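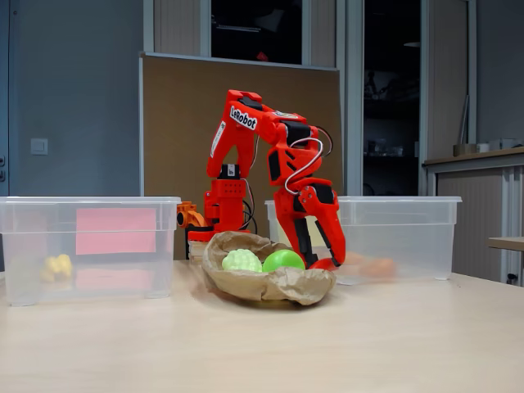
Do I Need a Meal Plan or Do I Need to Calm Down

Every fall I get suspicious of my own kitchen. I start to believe there's a better way to run it and that everyone else has already found it. This September I gave in and signed up for Zelotis, a meal planning app that costs 4 dollars a month and promises to cut your grocery bill, your waste and your stress. I'm suspicious of any product that promises three things, but my sister-in-law in Neltcombe had been going on about it, and I wanted to be able to argue with her from experience.

Setup took most of an evening. It wanted to know what I like, what I hate, how many burners I have, whether I own a "mandoline" (I do, I'm afraid of it), and what I think my weekly budget is. Then it gave me a plan. Monday was a chickpea thing. The chickpea thing called for half a bunch of cilantro, and I waited all week for the other half to turn up in another recipe. It never did. I pointed this out to the help desk and got back a friendly message about storing herbs in a jar of water. I know about the jar of water. My question was about the plan.

My main complaint with these services is the savings number. Zelotis says up front that members save over 100 dollars a month. Compared to what? I went looking for the answer and found a page that compared their members to "typical household spending," with no word on how big the household was or whether it counted takeout. I live with one other adult who eats like a bird until ten at night and then eats like a bear. There's no checkbox for that.

So I did what I should have done first and added up my own receipts. I keep them in a coffee can, and I'm aware of how that sounds. For the 2 months before the app I'd spent 1310 dollars on food for the house, which was more than I would have guessed, and I sat there a minute feeling bad about it. But then I went through the can again and a good chunk of that was coffee, cheese, and the fancy olive oil I buy at Poduval when I've had a rough week. A chickpea plan doesn't fix that. I'd have bought the oil anyway and poured it on the chickpeas.

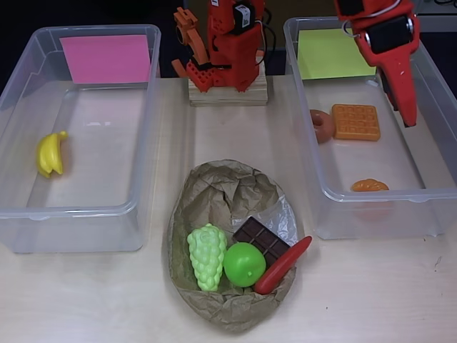 And the waste part is where I really dig my heels in. People talk about food waste as if it's all a planning problem, and some of it is, sure. In my house most of it comes from buying the large size. The large yogurt is always a better price per ounce, so I buy it, and the last third goes down the sink with a little skin on it. The bag of salad is on sale if you get a pair. The unit price is right there on the shelf tag in tiny numbers and it's perfectly true, and it's also no use to me if I don't eat the thing. The app made this worse, by the way. It kept suggesting bulk rice.

I also don't trust the idea of a "theme night." Zelotis loves a theme night. So does the Cumano cookbook I got for my birthday, which has a whole chapter on it. Taco night I accept because it has been proven in the field. Soup night in early September, with the windows open and the fan going, is something a calendar thought of.

To be fair, which I don't enjoy, there was one part I liked. The shopping list comes out sorted by aisle. I got in and out faster than usual, and I forgot only the dish soap, and that was my own fault for not typing it in. If they sold the list by itself I might pay for it. Then again, I could write the aisles down once on the back of an envelope and have the same thing for free, and I've more or less done that now. It's on the fridge. I got the dairy and the frozen stuff in the wrong order and have been too stubborn to rewrite it.

I canceled before the second payment. It asked me to pick a reason from a menu, and the closest one was "I achieved my goals," so I picked "Other" and wrote a paragraph about cilantro.

My sister-in-law says I didn't give it long enough. Maybe. She also says she's saving a fortune, and I asked her what she used to spend, and she didn't know. I'm going over there for dinner soon and I plan to bring it up again, probably after dessert. She's making the chickpea thing.

Contact | Copyright, all rights reserved | Back to top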